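Guststead newsletter: Emix cell, tray station setup

The Emix kitchen cell has a new home pose and a new tray offset. Both were set in simulation first and then copied to the arm at Vergara. Anyone running the cell should load the current parameter file before the next job. The old file puts the tray too close to the wrist on the return move.
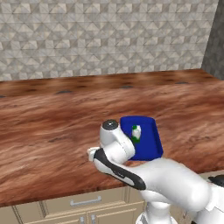
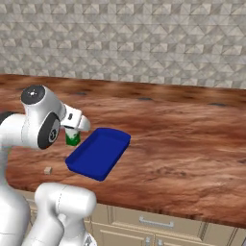
White arm, blue tray and the green-and-white item at the simulated counter.

Vergara, September

Jelle Cuypers rebuilt the cell model after the tray offset drifted between runs. The fault was in the base frame, which had been entered twice, once in the arm file and once in the counter file. The second entry has been removed. Tray position is now read from the counter file only.

Joint zero was checked with the arm unloaded. Gripper opening was then set at 4 stops and the values saved under Plarnurum. Of 1000 test cycles in the model, two ended in a wrist limit alarm, both with the tray turned on a diagonal. The approach height has been raised for that case and the speed on the last part of the move cut.

Upkeep on the real arm is unchanged. Wipe the finger pads at shift start, check the wrist cover screws, and log any alarm with its cycle number. Do not re-zero a joint to clear an alarm. Send the log to Amirul Gunawan, who holds the master copy of the parameter file.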